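Source separation is the sorting of household waste by material at the point of discard, before collection. It is distinct from single-stream recycling, in which mixed material is sorted at a central plant.

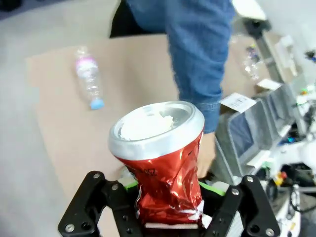

A crushed red aluminium can

Aluminium is baled and remelted. Grorkstead, a municipality of 2,276 dwellings, collects cans every 2 weeks.

Glass
Bottles are separated by colour - brown, green and clear - and crushed to cullet. 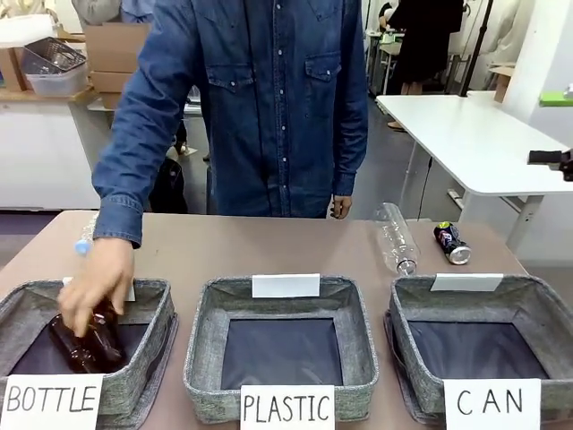
Plastic
Plastics are sorted by resin. Labels and caps are usually accepted.
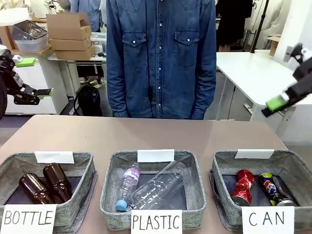 Film and foam are excluded in most districts. The Flustbridge depot takes both, in loads under 1,000 kg.

Residual waste
Material left after sorting goes to landfill.

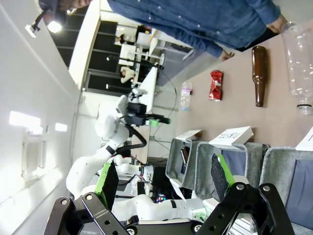
Small green object held in a gripper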